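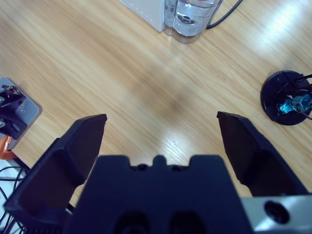 Labs and small firms that run two-armed robots on worktops got a new set of house rules to argue over this month. The Gasorura code, a voluntary good practice guide for benches where robots handle ordinary household kit, was put out in June after a long wait. Six pages. No pictures, few footnotes, plenty of opinions.

The short version: treat the bench like a kitchen and a machine shop at once. Cups and coffee machines on the one hand, moving metal on the other.

Magdy Berrada, who led the drafting at Carvalho, was blunt about why it was needed. "We visited sites with very good arms and very good software and no written rule on who is allowed to fill the water tank," he said. "Everyone had a rule in their head. They were all different rules."

Main points, as far as we could get through them before going to press:

Arms to be parked with the fingers open and empty before anybody reaches over the bench. Parked means parked, a paused program doesn't count.

Appliances with a heater or a pump get a switch the operator can reach without leaning across an arm. Plug and socket off the worktop altogether.

Glass is allowed. There was a push to ban it and go to plastic only, which was dropped after several sites complained. The code now asks for one glass item out at a time, checked for chips at the start of each session, and a dustpan in the same room. Full cups to be kept clear of the arm bases.

Loose cable is the bit that will cost people money. Anything within reach of a gripper has to be clipped or sleeved, and cable on the floor behind a bench must be covered if staff walk there. Sites get 30 days to sort this from the date they sign up. 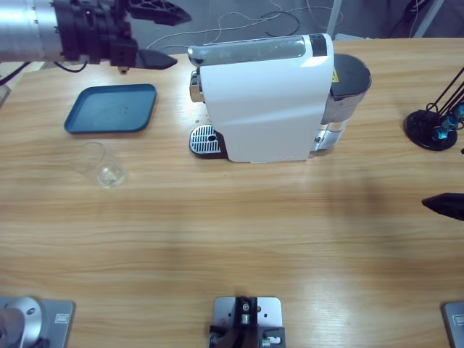

Hot drinks take up a whole page. No hot water through a machine while a person has hands on the bench, and drip trays emptied by a person with the arms parked. Drinks made by a robot are not for drinking, unless the site has seperate food hygiene sign-off. Expect some grumbling on that one.

There's also a logging rule. Any contact between an arm and an object that wasn't planned goes in the log, even if nothing broke. Two knocks of the same sort in one shift and work stops until somebody senior has looked at it. An earlier draft said every knock meant a stop. Testers at Skakunance said they would of got nothing done all day, and the wording was softened.

Giltorex, which fits out benches for small workshops, has signed already and says it will hand the code out with every new install. It puts the cost of bringing an older bench up to scratch at £700, mostly cable covers and switches. Other suppliers we rang hadn't read it yet.

Not covered: mobile robots, anything with a blade, and sites open to the public. Berrada said blades were left out becuase the group couldn't agree on guards and he didn't want the rest held up. A second part may follow, no date.

Signing up is free and there is no inspection. Sites fill in a checklist themselves and pin it up by the bench. Comments on the text are open until the end of the summer, in writing only please, the drafting group says its phone has been ringing from 6 in the morning.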